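Dekemstead Noise Diary – data card

Version 2. Maintained by Imani Mutiso.

What it holds
726 diary entries from 50 households near the Larunum bypass, kept during November. Each row gives the time of day, a loudness score from the householder and a free comment.

What it does not show
The scores are opinions. People who hate the bypass signed up first, and I would not trust any average taken across streets. The council leaflet calls the diary "evidence of harm" – it is a pile of complaints with times attached.

Known problems
237 entries have no score. Emell Road is missing after the first half of the month. Comments were typed up from paper and the spelling was left alone.
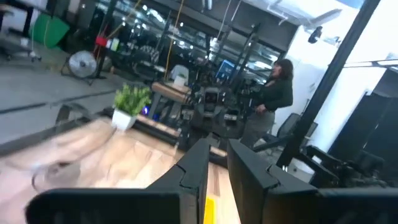
Light wooden tabletop, workshop.

Reuse
Free for any purpose. Please quote the comments whole, and keep the blank scores blank.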